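Stistmont Toy Library Opens a Second Room on May 20

2023-05-05 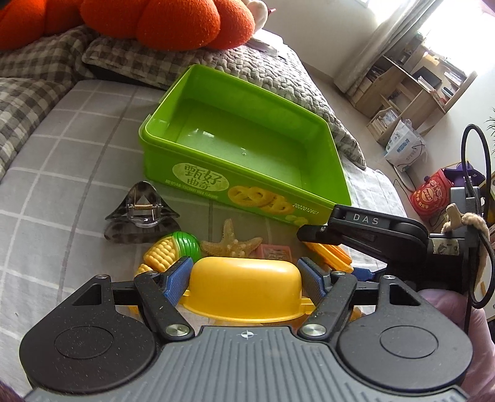

Stistmont Toy Library – Press and Outreach Team

We're getting a second room! I've been itching to share this for weeks, and now the lease is signed and I can finally say it out loud. Starting May 20, families can borrow toys from our new space on Flunda Street, right next to the Hegde Bakery (yes, you'll smell the cinnamon rolls from the puzzle shelf).

When we started lending out of a hallway closet 9 years ago, we had 435 toys and one very wobbly bookcase. Our catalog now lists 1,566, and the old room just can't hold them – I've been keeping the train sets under my own desk. The Flunda Street room will take everything for kids under five, plus the play kitchens and the big floor puzzles. Board games and building sets stay put at the Umeck Building.

Your card works at both places and the loan period is still two weeks. You can borrow from one room and return to the other, which so many parents asked for!

Opening day runs from 10 a.m. to 2 p.m., with free card sign-ups and a swap table for outgrown toys. Please bring them clean and with all their pieces. Strollers are fine, and there's a ramp at the side door.

Reporters who'd like a look inside before we open can call the front desk at the Umeck Building and ask for the press team.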